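Cloutier to move axle assembly from Hirton to Skadisby

14th March

Cloutier will end axle assembly at its Hirton plant in August and transfer the work to its larger site in Skadisby, the parts maker said in a notice to suppliers. The change affects 121 hourly positions.

Hirton currently builds rear axles for light delivery vans on two lines. One will be dismantled and reinstalled at Skadisby, where a building used for storage is being fitted with new power and compressed air service. The second line, which dates from an earlier van program, will be scrapped.

Mackenzie Zacharias, director of operations, said workers at Hirton will be offered transfers or a severance package based on length of service. Employees have 30 days from receipt of the written offer to respond. Gear cutting and heat treatment will stay at Hirton under the current labor agreement. 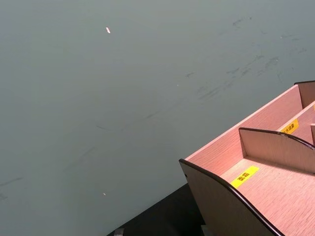

Supply terms

Cloutier has told vendors that delivery addresses will change in stages. Housings and brake components go to Skadisby first, followed by bearings and seals. Contracts priced on delivery to Hirton can be reopened for freight costs only, and claims must be filed within 90 days of the first shipment to the new address.

The relocated line is rated at roughly 2,000 axles a week on two shifts, the same as its present output. Kenji Esposito, who manages purchasing for van maker Hetent, the largest customer for the axles, said the company will build up stock before the shutdown and does not plan to change its production schedule.

Sample axles from Skadisby must pass Hetent's durability test before regular shipments begin. Cloutier did not give a cost for the project.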